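Bench notebook, May. Right arm fault on the tube job

Started 8:40 am, coffee in hand, kettle still broken.
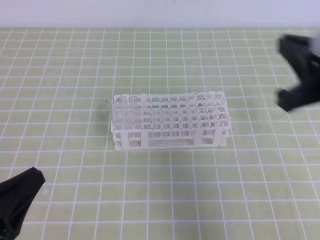 What happened

Okay, so the short version for anyone picking this up: the right arm dropped into a protective stop in the middle of the tube transfer and then, when I cleared it, the gripper opened by itself. That second part is what I'm cross about. A stop I can live with. A gripper that lets go of what it's holding when you press reset is a different animal, and if there'd been anything nastier than clean empty glass in it we'd be filling in a much longer form.

The job was the usual one, tubes out of the white rack one at a time, hand over from the right arm to the left, then back in. I was running the Trenik sequence that Idris left on the shared drive, no edits, speed at the setting he had. It got through 3 full cycles looking lovely (I was already writing the smug email in my head) and on the next one the right arm froze with a tube in its fingers, a hand's width above the mat. Controller said joint torque limit. I hadn't touched anything, and neither arm was anywhere near the other one.

I waited a bit, pressed reset, and clunk, fingers wide open, tube on the mat. It bounced, rolled toward me and I caught it against my sleeve. No breakage. My hand was inside the taped line when I did that, which is my own fault and goes in the near miss book. Done that already, before anyone asks.

What I tried

Put the tube aside, power cycled the right side only, homed it, ran the arm with nothing in the fingers. Fine. Ran it again with a tube, fine twice, then the same stop at the same spot in the path. So it's repeatable, thank goodness, I hate the other kind.

Checked the cable on the right wrist. The Podik connector was seated but the strain relief had crept back along the cable, and with the wrist rolled right over you could feel the cable go tight like a guitar string. I reckon that's our torque limit: the arm is pulling against its own wiring. Took the slack back up and re-clipped it with 2 new ties. Five runs since then without a stop. I'm not calling it fixed on five runs, but I'm a lot more cheerful.

The opening on reset is separate. Went digging in the settings and the gripper's power-up state is "open" on the right and "hold last" on the left. No idea when they parted ways. My guess is the Prilano firmware update put the right one back to its default, as we only did that side. Changed it to "hold last", then hit the e-stop on purpose with a tube in the fingers. Held through the stop and held through the reset. Did that 3 times with a folded towel underneath, because I'm brave but not that brave!

Still to do

Idris, can you look at the wrist roll in your sequence? It goes the long way round on the way back to the rack and I don't think it needs to. Shorter roll, less pull on the cable.

Ask Vieira whether they sell a longer lead for that wrist or if we have to make one up.

Write the power-up state on the setup sheet, both arms, so it gets checked after every update.

New rule until we've had a proper chat about it: hands stay behind the tape until the light goes green, even if glass is rolling off the bench. Let it roll. We've got boxes of tubes.

Leaving the right arm parked and tagged out over lunch. Left one is fine to use on its own if you need it. The e-stop button feels a bit gritty when you twist it out, so I'll pull the cover off this arvo and give it a clean.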